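# Gray smudges on a pale wood tabletop — do any of the "miracle" fixes work?

Posted in **Furniture & Surfaces** · June 12, 2018 · 377 views

I have a light wood table, the pine-looking kind with lots of wavy grain, and over the school year it has picked up gray marks in one area. Pencil, I think. My kids do homework there and I've found drawings that clearly kept going past the paper. There's a thin streak that breaks up into dots and dashes, a soft blotch next to it, and a couple of fainter smears.

The table came from Clendow in December. The label underneath says "varnished solid wood" and the care sheet says to wipe with a damp cloth. I wiped with a damp cloth. The marks are still there, and one may have gotten bigger.

So I read up, and I don't believe most of what I read. Toothpaste? Mayonnaise? One site wants me to leave a walnut on it overnight. Another says a melamine sponge is "safe for all surfaces," which can't be true of anything. The store offered me a bottle of Ataditz wood restorer, and when I asked what was in it the guy read me the front of the bottle.

What I want to know:

1. Is this stuff on top of the varnish or down in the wood?
2. Will an eraser do it, or does that only push it around?
3. Do I need to refinish? A local place quoted me $178 for the top and I'm not paying that over pencil.

---

## Answer 1 (9 votes)

Eraser first. White vinyl, the kind sold for drafting, and a new one. Don't use the pink one off the end of a pencil, those are gritty and the dye can come off on pale wood.

Dry table, light strokes, go with the grain, brush off the crumbs before you go again. If you scrub with the crumbs sitting there you're grinding graphite back in. That may be how you ended up with a blotch.

After that, a drop of dish soap in warm water on a soft cloth, wrung out hard. Dry it right away. Work from the outside of the smudge toward the middle.

As for question 1, I can't tell from a description and neither can anyone else on here, whatever they say. Try this: tilt your head so a window or lamp reflects off the top. If the shine runs straight over the mark, unbroken, the mark could be under the finish or the finish could be fine with a thin film on it. If the shine goes dull or scratchy right there, the varnish has been worn or dented and the gray is sitting in the damage. Erasers help less with that second one.

I'd skip the melamine sponge. It's a very fine abrasive. It'll take the pencil off and leave you a matte patch you'll see every time the sun comes in — then you really are refinishing.

*Comment from the asker:* Drafting eraser took off the faint smears. Blotch is lighter. The streak hasn't budged much. I'm starting to wonder if it's a groove.

*Reply:* Run a fingernail across it. If it catches, yes.

## Answer 2 (4 votes)

I had the same thing on a Hirnthorpe desk and used rubbing alcohol, 70 percent, on a cotton swab. Worked great, took ten seconds.

*Comment:* Worked great on YOUR finish. Alcohol will soften shellac and some lacquers. Test it under the edge first, and wait a day before you decide it passed.

*Reply:* fine, test it first. Mine was ok

## Answer 3 (0 votes)

Imrie paste wax. Fixes everything.

*Comment:* Wax over graphite seals the graphite in. Please clean it before you put anything on top. And "everything" is a big claim for a can of wax.

*Comment from the asker:* Yeah, no. For now I'm sticking with the eraser and a bit of soap, one short session at a time, and I bought a desk pad for the homework end. The nail does catch a little at one spot on the streak, so I expect part of it stays. I can live with that for $178.

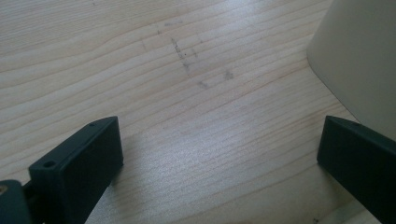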